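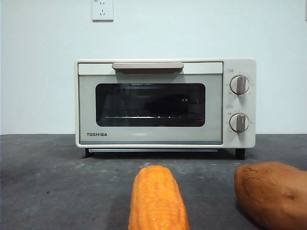 Radiogoniómetro VHF Dollska Degefa para torres y aeródromos

Equipos > Ayudas al control de tráfico aéreo > Radiogoniometría > Dollska Degefa

miércoles 31 de julio – Redacción técnica de Bamstead

El Degefa es un radiogoniómetro Doppler de banda aeronáutica que indica al controlador desde qué dirección le está hablando una aeronave. Lo fabrica Dollska y lo distribuimos nosotros, así que el lector hará bien en tomarse lo que sigue con la misma reserva con la que nosotros nos tomamos el folleto del fabricante. Vendemos el equipo, pero también atendemos el teléfono cuando falla.

Qué hace y qué no hace

Recibe la portadora de voz del piloto y calcula una marcación. Nada más. No da distancia, no da altitud y no identifica a nadie. En una torre sin radar propio esa marcación ayuda mucho a situar un tráfico que se ha notificado «al norte» y que en realidad entra por el este. En una torre que ya tiene una presentación de vigilancia decente, la utilidad es menor y conviene preguntarse si el dinero no estaría mejor gastado en renovar las radios.

Dollska lo llama «sistema de conciencia situacional». Es un radiogoniómetro.

Alcance

La hoja de datos promete unos 200 km con aeronave a nivel de crucero. La cifra es creíble sobre el papel, puesto que en VHF manda el horizonte radioeléctrico, pero un aeródromo pequeño rara vez necesita saber por dónde anda un reactor en crucero. Interesa lo que ocurre en el circuito y en los puntos de notificación, con avionetas bajas y emisoras de poca potencia, y de eso la hoja de datos habla bastante poco. Con relieve alrededor, el alcance útil a baja altura lo decide el terreno. Pida un estudio de emplazamiento antes de firmar, a nosotros o a quien prefiera.

Precisión

El fabricante declara un error de marcación reducido «en condiciones nominales». Por condiciones nominales hay que entender una antena elevada, terreno despejado y ningún hangar metálico cerca. Las reflexiones en cubiertas, vallas y aeronaves estacionadas desvían la marcación, a veces de forma estable (lo cual se puede corregir con una tabla) y a veces según quién haya aparcado ese día, y entonces no hay tabla que valga. El principio Doppler con base amplia se defiende mejor que las antenas compactas, eso es cierto y está en los libros desde hace décadas. De ahí a la «inmunidad al multitrayecto» del catálogo hay un trecho.

Configuración de suministro

Sistema de antena: array circular de dipolos con plano de tierra, para mástil fijo. Peso del conjunto, 44 kg sin mástil.
Receptor: montaje en bastidor, banda aeronáutica VHF, con canales separados 25 y 8,33 kHz.
Presentación: rosa de marcaciones en pantalla independiente o salida de datos por red.
Alimentación: corriente alterna con entrada auxiliar de continua.
Referencia de pedido: 1191.

El mástil no está incluido. Tampoco la obra civil, el balizamiento de obstáculo ni el cable coaxial entre antena y bastidor, que suele ser la partida que más se olvida. El precio que se anuncia en otras webs corresponde casi siempre al receptor y la antena, en cajas.

Integración con Endevura

Endevura es el programa de presentación de Dollska y se factura aparte. Dibuja la línea de marcación sobre un mapa y, con dos o más estaciones, calcula el cruce. Funciona bien cuando las estaciones están suficientemente separadas; cuando están casi alineadas con la aeronave, el punto de cruce baila y el programa lo dibuja con el mismo símbolo limpio de siempre. Echamos en falta una elipse de incertidumbre. Se la hemos pedido al fabricante y la respuesta es que llegará en diciembre, sin que figure por escrito en ningún sitio.

Quien ya disponga de otra consola puede prescindir de Endevura. La trama de salida está documentada en el manual de integración, un tomo de 488 páginas en el que la parte que interesa ocupa un anexo al final. El índice remite a una numeración antigua – busque por el título del anexo.

Mantenimiento

El equipo lleva autodiagnóstico continuo. Detecta bien un dipolo abierto o un fallo de conmutación, y lo señala en el panel. Lo que no puede detectar es que alguien haya levantado un cobertizo de chapa junto a la antena, de modo que la comprobación periódica con transmisor de prueba en puntos conocidos sigue siendo necesaria, diga lo que diga el apartado de «mantenimiento cero». Cuente también con revisar conectores y juntas de estanqueidad después de cada invierno, sobre todo en la costa.

Los repuestos principales (módulo de conmutación, fuente, tarjeta receptora) los tenemos en almacén. Los dipolos se piden a fábrica y no damos plazo hasta que fábrica lo da.

Cuándo lo recomendaríamos

En torres y servicios de información de vuelo de aeródromo sin vigilancia propia, con tráfico visual y un emplazamiento limpio para la antena. También como segundo medio en estaciones costeras que ya trabajan en banda aeronáutica con helicópteros, siempre que el mástil aguante el viento.

Para una terraza rodeada de aparatos de climatización, no. Nos lo piden a menudo y la respuesta no ha cambiado. Si el único sitio disponible es ese, un modelo más barato dará marcaciones igual de malas.

Documentación y oferta

Hoja de datos, plano de anclaje y protocolo de aceptación en emplazamiento, a petición. La oferta se prepara tras recibir un plano de la zona con las edificaciones y las alturas. Sin plano damos un precio orientativo del material y ningún compromiso sobre la precisión.

Bamstead – Equipos para navegación y control aéreo | Contacto | Aviso legal | © Bamstead, todos los derechos reservados | Volver arriba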